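Nikolaidis Women's Driving School
Pre-lesson vehicle and yard check, with comments

Vehicle: training car 2
Checked by: Stamatia Stefanou
Time: 7:30 a.m.
Learner booked: Chrysoula Gavalas, first road lesson

Tires, all four: OK. Left rear was low, brought up to pressure.
Lights and turn signals: OK.
Horn: OK.
Brake pedal, driver side: OK.
Brake pedal, instructor side: PASS WITH COMMENT. More travel than last month. Vangelis Gkikas to look at it before the evening lessons.
Seat belts: OK. Back seat buckle sticks, but it latches.
Mirrors: Instructor's extra mirror was loose. Tightened.
Seat adjustment: OK. Cushion for shorter drivers is in the trunk.
Windshield washer: Empty. Filled.
"Student Driver" sign: FAIL. Magnet on the passenger side does not hold. Use the sign from car 4 until a new one comes.

Papers in glove box
Registration and insurance card: present.
Learner's permit: seen and copied.
Permission letter from husband or father: NOT REQUIRED. Please take this line off the form. The law does not ask for it and two learners were upset to see it. I raised this in February and it was printed again.

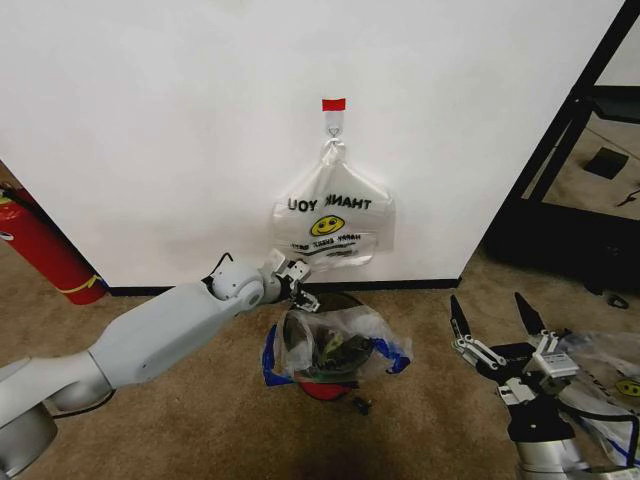
Bag on wall hook.

Yard and office
Gate: OK. Opens fully, latch greased.
Cones: OK, though several are faded.
Lighting: Lamp by the Kurnard fence is out. Evening learners walk past it to reach the bus stop, so I have marked this urgent.
First aid kit: Bandages low.
Emergency numbers by phone: Old number for Gwilym Gough is still listed. Crossed out.

Incidents since last check
One. A man stopped his car across the gate at 18:10 and shouted at a learner. The instructor stayed with her and wrote down the plate — the report is in the office folder.

Result: car 2 may go out once the sign is swapped. Odometer reading to be added at handover.

Copy to: Apostolos Theodorakopoulos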